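Do You Really Need Letters and Numbers on a Tic-Tac-Toe Board?

October 31, 2019

Filed under: Games, Paper and Tape, Grumbling

I've had the same argument with Kendra Landry three times since summer, so I'm going to write my side down and then she can leave a comment like everyone else.

The argument is about labels. Kendra thinks any grid game played on a table should have letters down one side and numbers along another, like a chessboard or a map. I think that's fine for chess, where people write the moves down and argue over them for the next hundred years. For a game with nine squares it seems like a lot of fuss. I can point. My nephew can point. "That one" has worked as a system for as long as I've been playing.

It started when I got sent a Trellimik travel set, the one with the little pegs and the rubbery tray. I paid eighteen dollars for it, which I'm still a little sore about. The box says it teaches "strategic coordinates." What it teaches is how to look under a couch for a peg. The letters are molded into the tray in the same color as the tray, so you have to tilt it toward a lamp to read them. I don't see how a kid learns anything from a letter he can't find.

So I was ready to be rude about the whole idea, and then I came around on part of it. A small part. The board that did it is made of plain white squares and black tape, with the labels on separate cards, and it's a better job than the tray in every way I care about. The squares are big. The lines between them are thick enough that you can tell when a piece is in a square and when it's sitting on the border trying to be in two places. And the small blocks with it are orange, so they show up against both the white and the black.

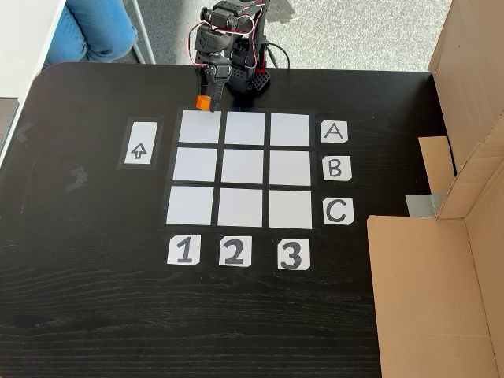
Same layout from another side:

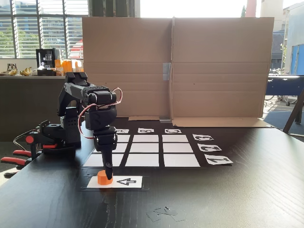 I still have complaints about labels in general. The first is that loose ones wander. Put a card down next to a row, lean on the table, reach for your coffee, and now your B is somewhere between B and C and everyone is too polite to say so. If you're making your own set, tape the cards down or draw them on the same sheet as the squares. Kendra says loose cards let you change the layout. I asked her when she last changed the layout of tic-tac-toe and she said that wasn't the point.

The second is that labels only face one way. If two people sit across from each other, one of them is reading upside down all game. Hanne Toft plays with her daughter like this and tells me it's no trouble, they're used to it. Maybe. I tried it for an evening and called out C1 when I meant A3 so often that we went back to pointing. You could put a second set on the opposite edges, but then you've made twice as many cards for a game that's over in a minute.

Where I give in is distance. Cosimo Piras plays by phone with his dad, each of them with a board at his own end, and there you can't say "that one." You say B2 and the other person moves the piece for you. I had honest doubts about this until I listened to them do it. No confusion at all, and a fair amount of cheating accusations, so it's clearly a real game. For that, fine, label away. I'd pay for labels. I wouldn't pay eighteen dollars.

If you want to make one, my notes from two attempts:

Use stiff card for the squares. My first try was printer paper and it curled up at the corners.

Cut all nine from one template. I eyeballed mine and ended up with a middle square that was visibly fatter than its neighbors, and of course everybody wanted it even more than usual.

Matte tape. I used a shiny one from a Cormier multipack and with a lamp over the table you get a white glare right where the line ought to be. The matte Brenmont roll was better, although it stretches if you pull hard and then creeps back overnight. Lay it down slack.

Write the letters by hand with a fat marker. I know there are stencils. I bought a stencil. The ink ran under it and my A looked like a tent in the rain.

Don't laminate. Everyone tells me to laminate. Pieces skate around on it, and it costs more than the rest of the board put together.

Pieces can be anything as long as you can tell the two sides apart from where you're sitting. Different shapes are safer than different colors if your lighting is as bad as mine. I'm using dried beans against buttons at the moment and it's ugly but it works.

Gaetano Morelli wrote to ask whether all this goes for bigger boards too, and whether I'd try a labeled four-by-four. I suppose I will. I don't expect to enjoy it. I have most of a roll of tape left and some card, so it should be up here sometime before March, and Kendra has already asked for a photo of the letters.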